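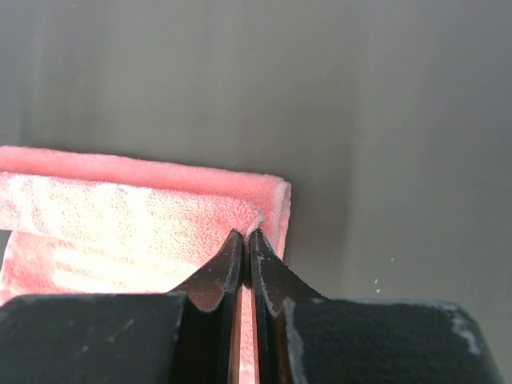 2020-02-20

Since September I fold my towels in a different way, and I want to write down how, before I forget why I changed.

For many years I folded them in half, then in half again, and put them on the shelf as they came. The pile always leaned to the left. When I took one from the middle, 3 others fell on my feet. My neighbour Arne Ruppert saw this one morning when he came to return a drill, and he told me that in the guest house in Staltard, where he worked as a young man, they folded every towel in thirds along the length first. I tried it the same evening.

So, the method. Lay the towel flat and pull the corners until the edges are straight. Fold one long side to the middle and the other long side over it. Then fold the short ends in, and once more in half. You now have one thick, round edge and one side where all the layers show. The round edge goes to the front of the shelf. I press the corners square with my hand, but I do not press the middle, as terry cloth looks sad when it is flattened.

The most difficult are the pink towels. They are soft and thick, and the last fold wants to open again. If a corner stays bunched, I take it between two fingers, lift it a little and let it fall back, and usually it lies better afterwards.

My shelf is 76 centimetres wide, so two piles stand next to each other and there is still a place for the flannels. I tried also a basket from Gono, but in a basket one sees only the top towel and always uses the same one.

Next I would like to do the bed sheets. The fitted one with elastic has won against me every time, so if you have a good way, please write it in the comments.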